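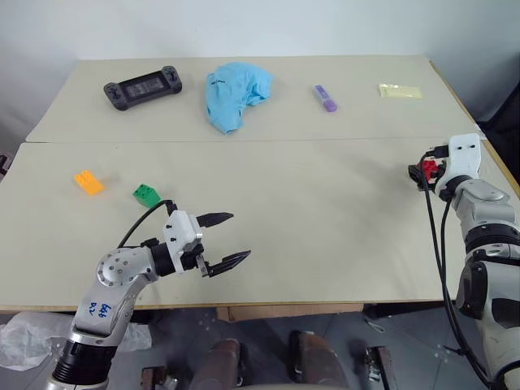 The sorting table, with a game console, a marker and two toy bricks still to be dealt with.

Does the Drasska method work? Reet Urbonaitė wanted us all to try it before the September swap, so I did, and I have my doubts.

The idea is that everything from the junk drawer goes onto a bare table, spread out so nothing touches. You then have 30 seconds per item to say keep, swap or trash. Drasska sells a printed guide and a set of Plusteck bins to go with it. I used the table and skipped the bins.

Spreading things out does help a little. A crumpled blue cloth looks a lot less worth saving when it's sitting by itself. The bricks were easy too: one orange, one green, both into the swap box for whoever has the rest of the set. The purple marker I kept, and I'll admit I didn't need a method for that.

Where it falls apart is the game console. Thirty seconds is no time at all to decide about something like that. You have to find a charger, turn it on, ask the kids. The guide says to "trust your first answer." My first answer was to put it back in the drawer. The little yellow packet went back too, for want of a better plan.

Indrek Kalniņš says his household cleared 63 items in one evening this way, and I believe him, but I'd like to see that drawer again in a month.

Drop-off for the swap opens Fri 14 August at the Mockus Street door. Bring clean things only, four bags at most per household.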